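Section 4. Care and inspection of gloss surfaces

This section applies to all Tallska storage units with a gloss finish. For units with a matte or oiled finish, see Section 5. Read section 4.1 before the first cleaning.

4.1 Before you start

The gloss coating reaches full hardness 50 days after the production date on the rating label. Until then, clean with a dry cloth only and do not apply polish, adhesive hooks or labels to any outer face.

You will need:

Two microfiber cloths, washed without fabric softener
A bowl of lukewarm water
A mild dish soap with no scouring agent
Besnard surface polish, part no. 2210 (optional, see 4.5)
A soft brush for edges and corners

CAUTION: Do not use glass cleaner, alcohol, acetone, steam or melamine sponges. These products dull the coating, and the damage cannot be polished out.

4.2 Checking the finish under overhead light

Scratches and residue on a gloss face are hard to see straight on in daylight. Inspect the unit under ceiling lights and use the reflections as a guide. A sound surface returns a light fixture as a bright patch with a clear outline. The outline softens slightly on curved areas and near rims, and this is normal.

1. Switch on the overhead lights and close the blinds.
2. Stand at arm's length from the face and find the reflection of one fixture.
3. Move your head slowly from side to side so that the reflection travels across the face.
4. Watch the outline of the reflection. A break, a notch or a cloudy patch marks a scratch or a film of residue.
5. Mark the position with a small piece of low-tack paper tape on the nearest edge. Do not tape the face itself.
6. Repeat for the upper band and for each corner edge.
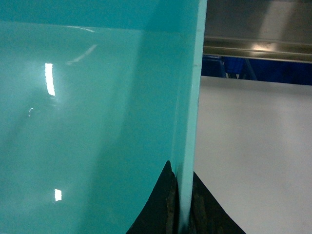 Fig. 4-1. Light reflections on a glossy teal face, with the paler edge strip at right.

Note: A change of tone between adjoining areas is not a coating fault. Surfaces that meet at an angle catch the light differently, and an edge may look lighter than the face beside it. To confirm, look at the same area from the opposite side of the unit. If the tone shifts with your position, no action is required.

Note: Colors other than white show lint and fingerprints sooner. Inspect teal, navy and graphite units monthly.

4.3 Routine cleaning

1. Remove loose dust with the soft brush, starting at the top rim and working down. Dust dragged under a cloth is the most frequent cause of fine scratches.
2. Dampen the first cloth in clear water and wring it out until it no longer drips.
3. Wipe the face in straight vertical strokes. Overlap each stroke by half the width of the cloth.
4. Turn the cloth to a clean side after every second stroke.
5. Wipe the upper band horizontally, in one pass.
6. Dry immediately with the second cloth.

If marks remain, add two drops of dish soap to the bowl and repeat steps 2 to 6, then go over the face once more with clear water. Soap left to dry leaves a film that shows as a gray haze around reflections.

4.4 Rims and corners

Residue collects where a broad face turns to meet a raised rim. The shading along this line can hide it, so check by touch as well as by eye.

1. Wrap one layer of damp cloth around your index finger.
2. Starting at the top, draw the finger down along the inner corner with light pressure.
3. Look at the cloth. If it has picked up dirt, change to a clean part and repeat.
4. Wipe the outer side of the rim separately. Do not fold the cloth over the rim and pull — grit caught in the fold will cut a line along both sides.
5. Dry the corner with a twisted end of the second cloth.

CAUTION: Do not use a knife, a fingernail or a plastic scraper in the corner. The coating is thinnest at this point.
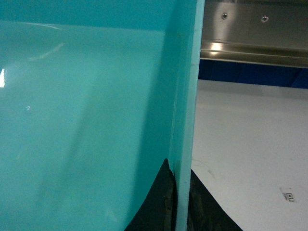 A single pale speck on an otherwise even face may be dust, a glint of light or a chip in the coating. To tell them apart, shade the area with your hand. A glint disappears. Dust can be lifted with the soft brush. A chip stays in place and can be felt as a small pit with the tip of the finger. Treat chips as described in 4.6.

4.5 Polishing

Polish no more than twice a year. Polish is not a repair product and will not fill scratches.

1. Clean and dry the unit as described in 4.3.
2. Put a small amount of polish on a dry cloth, never directly on the unit.
3. Work in areas no larger than the cloth, in small circles.
4. Wait until the polish turns dull, then buff with a clean cloth.
5. Repeat the inspection in 4.2.

Keep polish off hinges, seals and printed labels. If the buffed surface feels sticky, too much was used — remove it with a damp cloth and buff again.

4.6 Repairing chips

Use touch-up kit no. 3386 in the matching color. The color code is the last group of characters on the rating label.

1. Clean the chip and leave it to dry for one hour.
2. Shake the bottle for one minute.
3. Apply one drop with the supplied applicator. Do not brush outward over the sound coating.
4. Leave to dry overnight.
5. If the pit can still be felt, apply a second drop.

Chips wider than the applicator tip, and any chip on a rim, should be referred to the service desk at Jutbridge. State the model, the color code and the production date.

4.7 Faults and remedies

Gray haze around reflections: soap film. Wipe with clear water and dry.
Fine circular lines: dry wiping or a worn cloth. Replace the cloth. Polish may reduce visibility.
Dull patch with a sharp border: solvent contact. Cannot be restored by cleaning. Contact service and quote code 109.
Raised blister: moisture under the coating. Do not press or puncture. Contact service.

Section revised Apr 8, 2019. Technical contact: Ute Harms.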